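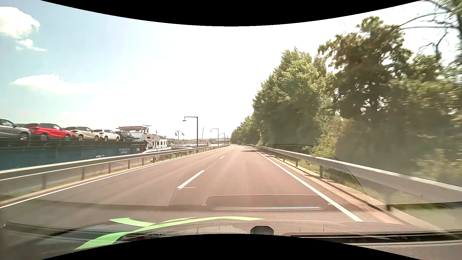 Ticket: Ongart puts barge cargo in the oncoming lane
Project: Munus, road user detection
Opened by: Joyce Sang
Opened: 11 Jun 2019
Status: Resolved, one follow-up open

What's going on

Hi all! I'm running the distance part of the Munus study on the Hasness quay road clips, and Ongart keeps handing the planner a line of stopped cars that it thinks are in the left lane. The cars are real, and the boxes on them are lovely (the red SUV gets a better box than most of the traffic does). They're just riding on top of a barge on the other side of the guardrail.

The detector is doing its job, in other words. The trouble starts one step later, when the distance module turns a box into a spot on the map. It takes the box height, looks up a typical car height, and gets a range from that. Then it pulls the bottom of the box down to the ground and asks the lane model which lane that spot is in. For a car standing on a blue hull, that's a bad question to ask, and it answers anyway.

What the planner does about it: slows down, mostly. In replay it wants to brake for a row of parked cars with a perfectly open road ahead and one small dark car way off in our lane. This is all offline replay, so no safety report needed, but it wrecks my speed profiles and I can't use any of the waterfront results until it's sorted.

Setup

Munus replay, current branch, default camera calibration. Ongart with the stock weights, no fine-tuning. Labels from Wakach. Lane model on, map prior off (the whole point of the study is to see how far we get without a map, so please don't tell me to turn on the map!).

How to reproduce

Load any Hasness clip where there's a loaded barge on the left. Turn on the top-down view next to the camera view. Step forward slowly and watch the left lane fill up in the top-down view while it stays empty in the camera view.

Log

Entry 1. First guess was the windshield reflection. We've got a big one in these clips, the perforated dashboard panel shows up right over the right lane and the right rail, and I've been blaming that panel for everything all spring. I masked out the lower right part of the picture and replayed. No change at all in the left lane. The reflection does knock down the confidence on the right edge line a bit, so it's going in my notes as its own problem, but it isn't this one.

Entry 2. Second guess, calibration. If the pitch were off, the horizon would sit wrong and every distance would be off with it. I checked the vanishing point against where the two solid edge lines meet, and it lands where it should. I nudged the pitch both ways anyway. The ghost cars slid nearer and farther but they never left the lane, and the real traffic went wrong too. Put it back.

Entry 3. Tried the obvious thing, throwing away everything left of the left guardrail. It worked great here and I was pleased with myself for the length of one coffee. Then I ran it on the inland clips, and it threw away cars coming out of side roads wherever a rail ended, and cars parked behind a low rail in a lay-by. Those matter. A car pulling out from behind a rail is the exact thing I want the planner to know about. Reverted.

Entry 4. Went and read the distance module properly, which I should have done first. There are two range estimates in there! One from box height and one from where the bottom of the box meets the road. They get averaged, and the gap between them gets computed and then dropped on the floor. On a flat road with an ordinary car on it, the two agree nicely. For a car on a barge they don't, and for a reason that makes sense once you draw it: the wheels are sitting higher than the road, so the bottom of the box looks like it belongs to something much farther off, while the height of the box says the car is fairly near.

So we've been averaging a near number and a far number and getting a number that means nothing. It happens to fall in the left lane.

Entry 5. Kept the gap this time, and used it as a test. If the two ranges disagree by too much, the object gets tagged "off ground" and doesn't get a lane. It stays in the object list and we still track it. It just doesn't get to be in anybody's way.

Needed a fair comparison, so I pulled 200 clips out of Wakach, 100 from along the quay and 100 from inland roads with rails, and replayed them with the old code and the new code. Same seed, same weights. I looked at every case where the planner's target speed changed between the two runs.

Quay clips: the phantom braking for barge cargo is gone in all but 5 of them. Inland clips: no real car lost its lane tag, including the lay-by ones that broke in entry 3. I was so happy to see that.

Entry 6. Looked at the leftovers. They're all the same kind of thing. A car on the vessel is partly hidden, by its neighbor or by the cabin or by the rail posts going past, and the box comes out too small. A small box says "far," the high wheels also say "far," the two agree with each other and the test passes. Two wrongs, and the code shakes hands with both of them. The cars toward the side of the picture do it too when only part of the car is in view.

I don't think a tighter threshold is the way out. I tried one and it started tagging ordinary cars on the crest of a hill, and those need their lanes very much.

Entry 7. Tried borrowing from neighbors. If a box is in a row with boxes that are already tagged off ground, and it sits at much the same height in the picture, it probably belongs with them. This looks promising on the leftovers, but I've only played with it by hand and I don't want to call it a result. It also makes me nervous around car transporters, where a truck really is in the lane and the cars on its top deck really are off the ground. We do want to brake for the truck! Right now the truck gets its own box and keeps its own lane, so we're fine, but I'd want clips of that before I trust the neighbor trick. We have hardly any.

What I changed

The distance module now reports both ranges and the gap. New tag, "off ground," with the threshold in the Munus config file. The planner skips tagged objects when it picks a target speed. Nothing in Ongart changed, and you don't need to rerun detections, only the replay from the distance step on.

If you have results from waterfront clips made before this change, please rerun them before they go in a table. Inland numbers can stay as they are, I compared them and the planner output matches.

For the write-up

I'd like to put this in the methods section and give it a proper paragraph. We set out to see what a camera-only setup gets wrong without a map, and a flat ground assumption failing beside a canal or a harbor is a pretty clean answer to that. I'd report the quay and inland sets separately. Lumped together they make the old code look much better than it was.

Closing this one. The partly hidden cars move to a new ticket, "small box, high wheels," assigned to me. If anyone has transporter clips sitting on a drive somewhere, even blurry ones, drop them in the Wakach inbox and put my name on them.

Joyce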